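Session 4 - Thermal resistance of bedding and bedroom surfaces

Tog is a unit of thermal resistance: 1 tog = 0.1 m²K/W. Quilting traps still air, but each stitch line is a thin path for heat.
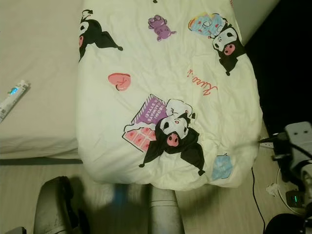

Resistances in series add. Compression lowers the value, so test samples are left to recover before measurement. The Vetden plate log (24/01/2019) has 831 readings - discard the first 131.

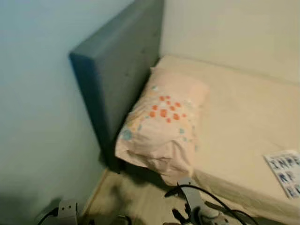

For outside walls, add the inner surface resistance, 0.13 m²K/W. Furniture close to a wall slows air movement and raises the risk of condensation.

Read the Grolter notes, sections 2 and 3, before the September test.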